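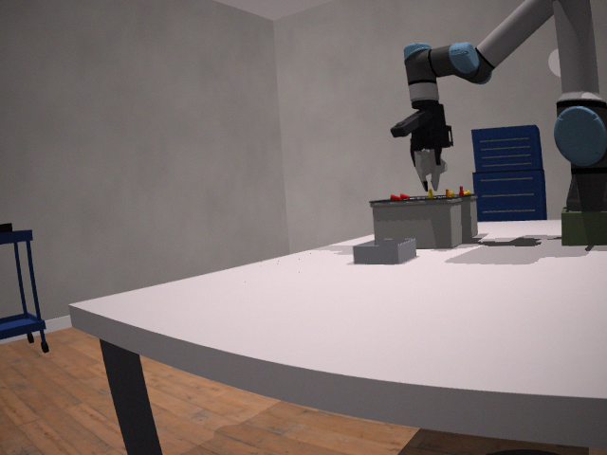 Gray arm with blue joint caps at the table

Keskin Skin Clinic, Pomesside — Questions about laser hair removal

How many sessions will I need?
Most of our clients come for 5 or more. Hair grows in cycles, and the laser works only on hair that is growing at that moment.

Can I shave before my visit?
Yes, please shave the evening before. Do not wax or pluck in the month before treatment, for the root must still be in the skin.
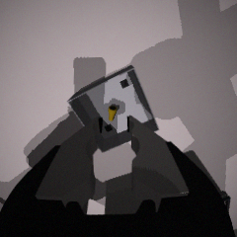

Small yellow peg in the tray

Is it painful?
Many people compare it to a rubber band snapping on the skin. We cool the area during the session, and you can ask for a break at any time.

Who will treat me?
Heikki Pesonen does all first consultations and patch tests. After the patch test we wait two days before the first full session.

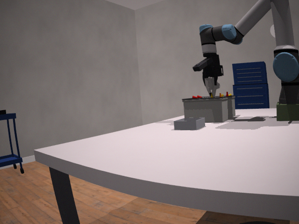
View toward the corner of the room

What does it cost?
The full leg package is 1,897. Small areas, such as the upper lip, are paid per visit — ask at the desk for the list.

Can I go in the sun afterward?
Please keep the treated skin covered and use sunscreen. If you have a fresh tan, we will move your appointment. 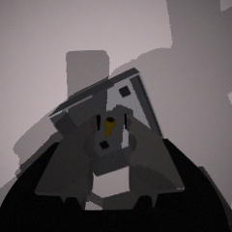 Gripper and dark gray tray, closer view

Are you open on weekends?
Only on Saturday, and only in Pomesside. Our Prillemham room is closed that day.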